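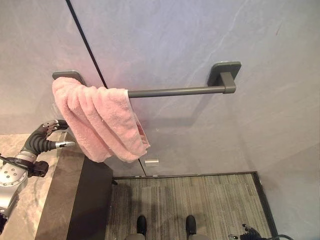
Section 5. Towel Bar: Installation, Use and Care

The Semham towel bar is a fixed horizontal rod supported at each end by a flat wall plate and a short projecting post. It is intended for hanging household towels and washcloths in bathrooms and laundry rooms. Both plates must be fully seated against the wall before any load is placed on the rod. A towel bunched over the rod close to one mounting plate, with the rest of the bar left bare, dries slowly where the folds touch each other. For normal drying, spread the towel along the rod as described in 5.3. On walls made of large panels, find the joint lines before marking any holes.

5.1 Before you begin

Check the contents of the carton against the packing slip. The plates are marked L and R on the back and are not interchangeable. Wall anchors are supplied for solid walls only. For hollow walls, order anchor kit 101 separately.

You will need a drill, a 5 mm masonry bit, a spirit level, a pencil, masking tape and the hex key from the carton.

CAUTION: Do not drill into a wall without checking for pipes and electrical cables. Laundry room walls often carry both.

CAUTION: Do not drill into or across a joint between two panels. Keep all holes on the face of a panel.

5.2 Mounting the bar

1. Hold the paper template against the wall at the chosen height and level it.

2. Tape the template in place and mark the hole centers through it.

3. Remove the template. Put a small piece of masking tape over each mark so the bit does not wander on a glossy surface.

4. Drill each hole at low speed with the hammer setting off. Once through the surface layer, the hammer setting may be used if the wall behind is masonry.

5. Clear the dust from the holes and press in the anchors until they are flush.

6. Screw the left plate to the wall. Tighten by hand.

7. Slide the rod into the left post, fit the right post over the free end, and screw the right plate to the wall.

8. Check the level again. Tighten all screws, then tighten the set screw under each post with the hex key.

NOTE: If sealant is used behind the plates, wait 13 hours before hanging anything on the bar.

5.3 Hanging towels

1. Fold the towel once lengthwise if it is wider than the free length of rod.

2. Lay it over the rod with the two hanging ends at equal length.

3. Pull out any creases along the top so that air can pass between the layers.

4. Leave a gap between towels if more than one is hung.

CAUTION: The bar is not a grab rail. Do not lean on it or use it for support when standing up.
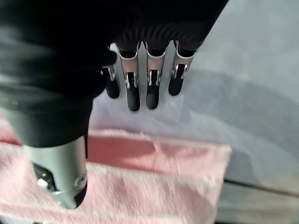
Can a wet bath sheet be left on the bar overnight?

One bath sheet at a time is acceptable, provided it is spread flat and the room is ventilated. Move heavier items such as bath mats and blankets to a floor rack.

5.4 Cleaning the bar

Wipe the rod and plates with a soft damp cloth and dry them at once. Lloyd surface cleaner may be used on the charcoal finish if diluted as stated on the bottle. Do not use scouring pads, bleach or descaler. Descaler splashed from another fixture must be rinsed off immediately, as it leaves pale spots that cannot be polished out.

Check the set screws every October and after any rod replacement. A rod that turns by hand has a loose set screw at one or both ends.

5.5 Washing the towels

New towels shed lint for the first several washes. Wash them separately from dark clothing until the shedding stops.

1. Shake each towel out before loading.

2. Load the drum loosely. Terry cloth takes up a large amount of water and needs room to move.

3. Select a cotton program and a spin speed of at least 400 rpm.

4. Use the detergent dose given for your water hardness. Leave out fabric softener, which coats the loops and makes them less absorbent. 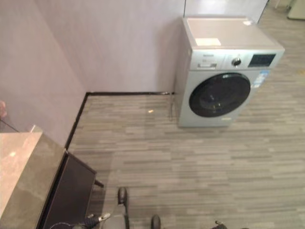
5. When the program ends, remove the towels promptly, shake them again to raise the loops, and hang or tumble dry them.

6. Leave the washer door and the detergent drawer slightly open between loads.

NOTE: A front loader may fail to spin a single heavy towel because the load is out of balance. Add one or two more towels and repeat the spin.

CAUTION: Keep small children and pets away from an open washer door. Check the drum before every load.

5.6 Replacement parts

Rod, standard length: Cirkia part 101-R
Wall plate, left: Cirkia part 101-PL
Wall plate, right: Cirkia part 101-PR
Set screws and hex key: Cirkia part 101-S

The older Berer plates have a different hole spacing and do not fit this bar.

Section revised 27 August 2019, I. Beddoe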